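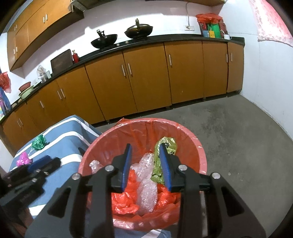

Red bin, red bag.

Workshop notebook > Dye bench > Madder and indigo

June 8, 2019

OK so the madder is finally behaving, or at least it behaved today. I pulled the long skein out of the pot this morning and it's the color I've been chasing since November, that brick orange that leans red when you hold it by the window. The second skein is pinker. Same yarn, same pot, but it went in a bit after the first one and I didn't write down how long after (write it down next time!!).

Recipe as done, so I can find it again: 254 g of the Skundano wool, scoured, alum mordant overnight. Madder from the big paper sack, soaked since last night and strained through the old pillowcase. I kept the heat low the whole way -- never let it get near a simmer, which is where I think I went wrong with the brown batch. Held it for 2 hours, then turned it off and let it sit till I'd had lunch and done the invoices.

Visitación thinks it's the water. She took some of my madder home in the spring and got a much cleaner red with it, and she's on well water out there, hard as nails. Ours is soft. So I put a spoon of chalk in this time and I do think it helped, but I also changed the heat, so of course now I can't say which one did it. I know, I know. One thing at a time. Next pot gets the same heat and no chalk, and then we'll see.

Indigo vat: sulky. Nice coppery skin on top yesterday, not much of anything this morning, and the liquid has gone from that good yellow-green to something bluer. I warmed it up, gave it a pinch more fructose and a slow stir and put the lid back on. If it hasn't come round by tomorrow I'll check the pH before I throw anything else in. Nicanor, if you're reading this, please don't whisk it! I mean it kindly. Slow stir around the edge, let the bubbles gather in the middle, lid on.

Tests on the Luvine linen swatches came out patchy again, all of them. I'm pretty sure it's the finish they put on the cloth. I gave it a proper long boil with soda ash and the water went the color of weak tea, so there's plenty in there to get out. Going to boil the rest a second time before I blame the dye.

The Hallgrímsson order is 20 skeins, and they want them all in the orange, and all matching, which makes me a little nervous given the paragraph above about the pink one. I'm thinking of doing the lot in the large pot in one go even if it's a wrestle to lift. Lot number for the yarn is 539, there's a tag tied to the shelf.

Other bits:
- Alum is low, enough for one more big mordant bath
- pH strips are in the drawer with the twine now
- The pink skein isn't a loss, Jada wants it for the sample blanket
- Exhaust bath from today saved in the lidded bucket, try it on silk for a peach

Questions about the dye bench: leave a note in the back of this book | © the dye workshop | Back to top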